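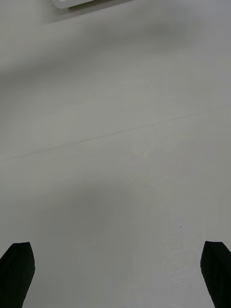

Course notes / Unit 4: Planning and paying for a small robot cell

Last week we sized the arm. Today is the part I like best, and the part most first projects skip: everything else on the purchase order. Bring your draft budgets, we'll be marking them up in pairs.

4.1 Start from the fingers and work outward

People love to begin with the arm. Try it the other way. The job is done in the gap between two fingertips, so write down what has to fit in that gap, how wide the fingers must open and how close to the table they have to get. Then pick the gripper, then the arm that carries it, then the table under both. You'll be amazed how many questions settle themselves!

4.2 The table is equipment too

Give the work surface its own line in the budget. A plain pale top is a lovely thing to have under a wrist camera when your parts are dark, but look at what else such a camera picks up: a fine seam, streaky smudges, a tiny dark speck, soft shadows lying across the gray. A vision program may treat any of these as something to look at. Ask yourselves:

Can we get the top in one piece, or can the seam go outside the work area?
What finish are we ordering, and how will it be cleaned?
Where do the lights go, and what shadow will the arm throw when it is low over the table?

Lighting is the line I see left out most often. Black fingers on a light top stand out crisply, and that is a gift when you are checking alignment. A black part between black fingers is another matter, so match the top and the lamps to the part you plan to pick up.

4.3 Worked budget (Kendby bench cell)

We'll use the Kendby project all term. Prices are in dollars, before tax, for the items around the arm only.

Tosow two-finger gripper: 781
Skada bench top, light gray: 682
Pyo lamp pair with brackets: 210
Spare fingertips, one set: 181
Total: 1,854

Notice the spare fingertips. Fingertips touch everything, and a spare set in the drawer means a bad afternoon doesn't become a bad week. Hilkka Rantala went through this budget with last year's group and made them move the spares from "later" to "now" – I agree with her completely.

Still missing from the list, on purpose: cables, mounting plate, safety review, shipping, and hours. Add them tonight. For hours, count setup and the first month of fiddling separately. The fiddling is where you learn the most, so don't squeeze it to nothing.

4.4 When to order

Work back from the day you want the cell running. Kendby wants it in October. Order the gripper and the mounting plate together so you can check the bolt pattern on paper first. The top can come later, but its size has to be fixed before anyone decides where the base goes.

For next time

Finished budgets are due 21st March, one page, one per pair. Put a star beside any price you guessed (guesses are fine, hidden guesses are not). Read section 5 on quotes and bring one question for a supplier – a real one you'd want answered before spending your own money.

L. Tomaszewski
Office hours after class, same room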